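Projeto Prikimham – relatório da segunda etapa
2019-07-04 | Equipe Prikimham, Laboratório Kerr
Imprimir | Enviar por e-mail

A segunda etapa consistiu em dobrar roupa, atividade para a qual nenhum dos integrantes tinha currículo. Gravamos 2.702 demonstrações desde maio, em 5 tipos de peça, e descartamos 833 na triagem: mão fora do quadro, peça trocada no meio, gente rindo. 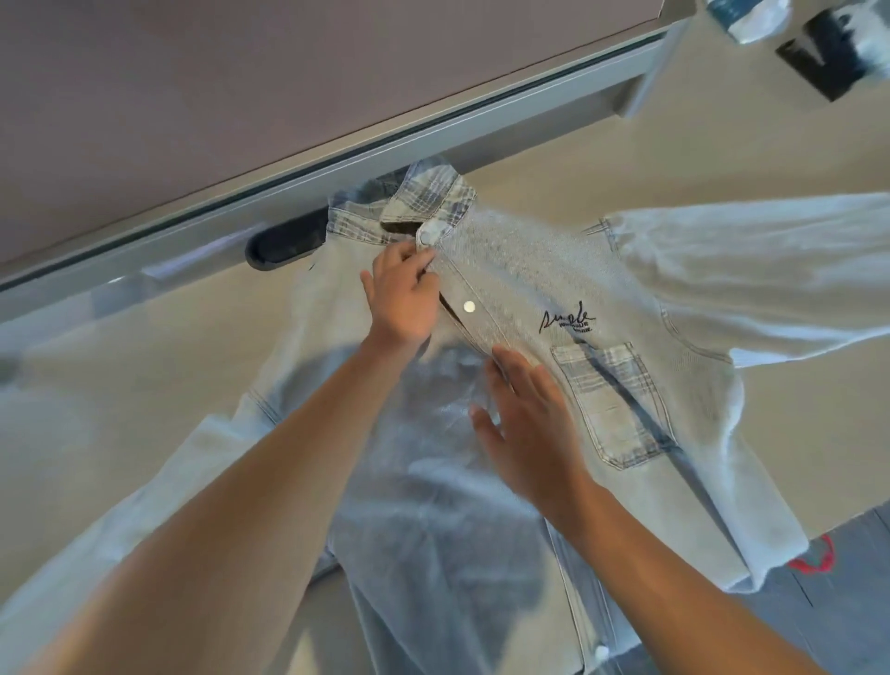
O modelo Stusau aprende por imitação e copia também nossas manias, o que preocupa quem já viu nossas gavetas. Por isso fixamos um protocolo: peça estendida no chão, gola para cima, fechos antes das dobras. Camisas com botões de pressão, como a jeans clara, deram mais trabalho na anotação – uma mão segura o botão junto à gola, a outra fica espalmada no tecido, e o anotador precisa decidir se isso é uma ação ou duas. Decidimos por duas, depois de uma reunião mais longa que as gravações do dia.

Os rótulos foram feitos no Ekodix, que salva quando quer. Perdemos 6 sessões anotadas e refizemos todas. Na próxima etapa entram as toalhas, que não têm gola nem botão.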